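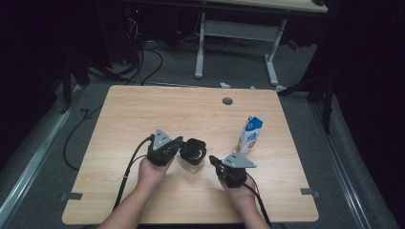
How long does homemade yogurt need to sit before it sets?

Mine takes eight hours in a warm oven with the light on, and I leave it longer if I want it tangy.

I get asked this a lot, so I've finally written out the whole method the way I do it at home. I've been making yogurt most weeks since I moved into this apartment, and I've wrecked enough batches to have opinions. You don't need a yogurt maker. You do need a thermometer, or at least I do, and mine is a cheap Bevetti probe with a cord that's starting to fray.

What you need

Half a gallon of whole milk
3 tablespoons of plain yogurt with live cultures
A heavy pot
A thermometer
A whisk
Clean jars with lids

Two percent milk works too, it just comes out thinner. I've tried skim once and won't be doing that again. Ultra-pasteurized milk is fine (people argue about this, but mine has set every time).

For the starter, take whatever plain yogurt you like the taste of and check that the label says live and active cultures. No vanilla, no fruit. Let it sit out on the counter while you heat the milk so it isn't fridge cold when it goes in.

Heating the milk

Pour the milk into the pot and put it over medium heat. You're going for 180 degrees Fahrenheit, and it takes a while, so stir every few minutes and scrape the bottom. If you walk off to answer the phone you'll get a brown layer down there and the whole pot will taste like it. Ask me how I know! A quick swish of cold water in the pot before the milk goes in helps a bit with sticking. I got that from my neighbor Ishbel MacRitchie and I do it every time now.

Once you hit 180, turn the heat down and hold it there for ten minutes. You can skip the hold, but the yogurt is noticeably thicker when I do it.

Cooling it down

Now it has to drop to 110. On the counter this takes the better part of an hour. If I'm in a hurry I set the pot in a sink of cold water and stir, and then it goes fast, so keep the thermometer in there. A skin will form if you leave it alone. Lift it off with a fork.

Much hotter than 115 and you'll kill the cultures. If you overshoot the other way and it's down at 100, warm it back up gently.

Adding the starter

Scoop the yogurt into a small bowl, add a ladle of the warm milk and whisk until it's smooth. Then pour that back into the pot and stir it through. Don't add extra starter hoping for thicker yogurt. I used to dump in half a cup and it came out grainy and weirdly sour.

Pour everything into your jars and put the lids on.

Keeping it warm

My oven has an old-fashioned bulb that keeps things right near 105 with the door shut. Check yours with a thermometer first, especially if it has an LED, which gives off hardly any heat. A small cooler with a couple of bottles of hot tap water in it works just as well, wrapped in a towel if your kitchen is drafty.

PUT A NOTE ON THE OVEN DOOR. I lost a batch in September when I preheated for pizza with all of it still in there.

Then leave it alone. Don't jiggle it, don't stir it. After eight hours tilt one jar a little, and if it moves away from the side in one piece, it's set. Still runny? Give it two more hours.

Chilling and straining

Straight into the fridge, overnight if you can stand it. It firms up a lot as it chills. If you see yellowish liquid on top, that's whey, and you can stir it in or pour it off.

For Greek style, line a strainer with a coffee filter or cheesecloth, set it over a bowl and let it drain in the fridge for two or three hours. I like the whey in pancake batter.

It keeps for two weeks at my house. Save a few spoonfuls for the next batch before you eat it all, and use them within a week. After four or five rounds mine starts getting slack, and then I buy a fresh tub and start over.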